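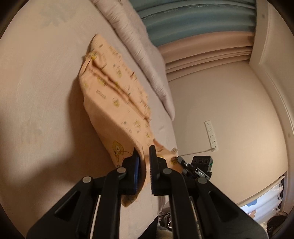 나사를 너무 세게 조이면 팔이 숨을 못 쉰다고 티치아나가 전화로 말했다. 나는 숨을 못 쉰다는 말이 무슨 뜻인지 물었다. 티치아나는 한참 생각하다가, 손가락을 벌릴 때 네 손목이 먼저 아프면 그것이 그 뜻이라고 대답했다.

내 손목은 벌써 아팠다. 나는 은색 나사를 하나씩 조금 풀었다. 방에는 책상이 없어서 나는 침대 옆에서 일한다. 드라이버는 베개 밑에 두고, 잃어버리면 안 되는 와셔는 찻잔 받침에 둔다. 쿤브리지의 공동 작업실에는 좋은 책상이 있지만 저녁 일곱 시에 문을 닫고, 나는 일곱 시에 퇴근한다.

"그래서 어느 쪽에 패드를 붙였어?"

"왼쪽만 붙였어. 짙은 파란색이야. 오른쪽은 톱니를 그대로 두었어."

"짝짝이네."

"짝짝이가 더 잘 잡아."

티치아나는 그 말을 믿지 않았다. 우리는 작년 2월부터 이 집게 때문에 다투었다. 첫 번째 것은 티치아나의 설계였고, 양쪽 손가락이 모두 매끈했다. 종이는 잘 잡았지만 천은 물고기처럼 빠져나갔다. 두 번째 것은 내 설계였고, 양쪽이 모두 톱니였다. 그것은 알도의 셔츠에 구멍을 냈다. 알도 살라는 착한 사람이라서 화를 내지 않았다. 그 대신 셔츠 값을 종이에 적어서 작업실 벽에 붙였다. 그 종이는 아직도 거기에 있다.

세 번째 것에는 우리 둘의 고집이 한 손가락씩 들어 있다. 나는 이 이야기를 티치아나에게 하지 않았다.

"지금 무엇을 잡고 있어?"

"노란 그림이 있는 천. 복숭아색이야."

"조카 것이지?"

"조르자는 지금 할머니 집에 있으니까 괜찮아."

"구멍이 나면 네가 벽에 종이를 붙여야 해."

나는 전화를 어깨에 끼우고 집게를 들어 올렸다. 천의 모서리가 손가락 사이에서 접혔다. 나는 손잡이를 놓고 싶은 마음을 참았다. 티치아나는 전화 저쪽에서 주전자에 물을 받고 있었다. 물소리가 끝날 때까지 나는 그대로 서 있었고, 팔꿈치가 조금 떨렸다.

"떨어졌어?"

"안 떨어졌어."

"천천히 흔들어 봐."

나는 천천히 흔들었다. 노란 얼굴이 같이 흔들렸다. 눈이 커서 놀란 것처럼 보였다. 손가락 쪽에서 작은 소리가 한 번 났는데, 천에서 나는 소리인지 나사에서 나는 소리인지 알 수 없었다. 나는 침대에 천을 내려놓고 불빛 아래에서 모서리를 살펴보았다. 톱니가 지나간 자리에 얕은 줄이 있었다. 손톱으로 문지르니 거의 없어졌다.

"줄이 생겼어."

"구멍이야, 줄이야?"

"줄."

"그러면 톱니를 조금 갈아. 사포는 있어?"

사포는 작업실에 있었다. 집에는 젬마 카푸토가 빌려준 손톱 줄이 있었다. 티치아나는 손톱 줄이라는 말을 듣고 크게 웃었고, 웃음이 끝난 다음에 그것도 괜찮을 것 같다고 했다. 너무 많이 갈면 다시 물고기가 된다고도 했다.

나는 찻잔 받침을 무릎에 올려놓고 오른쪽 손가락을 갈기 시작했다. 가루가 이불에 떨어져서 손바닥으로 쓸었다. 전화에서는 찻숟가락 소리가 났다. 우리는 한동안 말을 하지 않았지만 아무도 전화를 끊지 않았다.

"내일 작업실에 가져올 거야?"

"일곱 시 전에 갈 수 있으면."

"알도에게 문을 열어 두라고 할게."

"셔츠는 입고 오지 말라고 해."

티치아나가 그 말을 그대로 전하겠다고 했다. 나는 톱니를 한 번 더 만져 보고, 손톱 줄을 다시 들었다.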